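Mar 2, 2020 — Skastent open day, care room demo

Notes from the visit, typed up for the shared notebook. Went with Nazar. Leilani asked for opinions as well as facts, so both are in here, mixed. 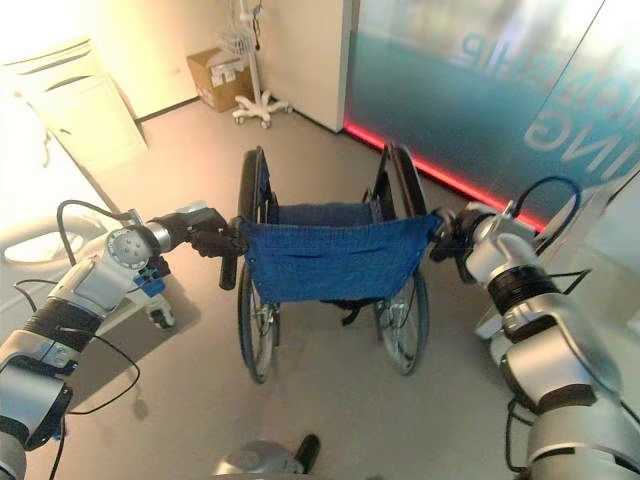
Two-arm robot on the wheelchair, one gripper per push handle. Bed off to the left.

What they said it does: takes a folding wheelchair by the handles, moves it to the bedside, lets go. Ostap Moroz gave the talk and ran the demo. He was straight with us when asked a direct question, which I can't say for the brochure. The brochure says "autonomous patient logistics" and has a drawing of a smiling nurse with her hands free.

What we saw, in order:

Run one. Arms came up slowly, left gripper closed first, then the right. Chair rolled forward, stopped short of the bed, grippers opened. Fine. Slow, but fine.

Run two. Right gripper closed on the handle high up, near where the backrest joins the frame, and when the base moved the chair yawed to the left. Ostap hit stop. He put it down to the starting position of the chair. Probably true. But chairs in a ward are left wherever the last person left them, and if the starting position matters that much I want to see the numbers for it. Asked. They don't have them in a form they can share.

Run three. Same as run one.

So 2 good runs out of 3 in front of visitors. I'm not going to hold a demo to that, everybody's demo is like that, ours in May was worse. But the slide before it said 200 successful transfers and I would like to know 200 out of what. Nazar asked this during questions and got an answer about data quality that went on for a while. Wrote down "excluded operator resets" and underlined it. If the resets are excluded then run two wouldn't be counted at all, neither as a success nor as a failure.

Things I'd steal:

— Going for the push handles and leaving the frame tubes alone. We spent weeks trying to grasp the tubes on the Polishchuk rig and the handles are right there, they're rubber, and they're meant to be pulled on.

— Both arms on the chair before the base moves at all. Ours starts creeping as soon as one side reports contact. Need to look at whether that's a setting or something Yevdokiia wrote in.

— The room. A bed, an IV pole and a chair are enough to get in your way, and that's most of the point. Our test area is too tidy.

Things I don't buy:

— Nobody sat in the chair. An empty folding chair weighs very little and forgives everything. With a person in it the arms see a completely different load, and a yaw like the one in run two becomes a foot against a bed frame. Ostap said loaded tests are "next phase." No date.

— Brakes. The chair's brakes were off before every run, and a person took them off. I asked who does it in real use and the answer was staff. Then staff are standing at the chair already. They could push it.

— Unfolding. Same problem. Somebody opened the chair up before the session. When I asked about a folded one, it was "on the roadmap."

— The cables. They have black cable looping off both arms on the outside. Ours did that too until one caught on a door handle. In a room with an IV pole in it I'd give this a month.

— Lighting. Bright room, pale floor, dark handles on a blue backrest. That's about as kind as it gets for finding handles. I'd want to see it with a gray backrest and a coat hung over one side, because there is always a coat.

Talked to Linnea Westerberg from Brondach over coffee. They had a quote from Skastent last year and didn't go ahead. She wouldn't give the price but said it was the service contract that killed it. She was more positive than me about the motion itself, said the approach to the handles was smoother than what she'd seen then. I have nothing to compare it with so I'll take her word.

Nazar disagrees with me on the empty chair. His view is that moving empty chairs out of the way is a real job on a ward and worth doing on its own, and that I'm marking them down for something they didn't claim. Fair about the talk. Not fair about the brochure, see nurse.

Didn't get:
cycle time (I forgot to time it, Nazar thought I was doing it)
what happens if one gripper slips while rolling
which force limits they run with, and whether the stop Ostap used holds the chair or releases it

That last one matters to us more than the rest. If it releases on a slope, the chair goes. I'll email him. Leilani, if you'd rather the question came from you, say so before I send it.

For our side: try handle grasps on the Edex arms with the old chair from the store room, both grippers closed before any base motion, and log every reset. All of them go in the count, including the ones where it was "just the starting position." Yevdokiia to check the contact logic first. I'll do the chair positions with tape on the floor, and a few with no tape.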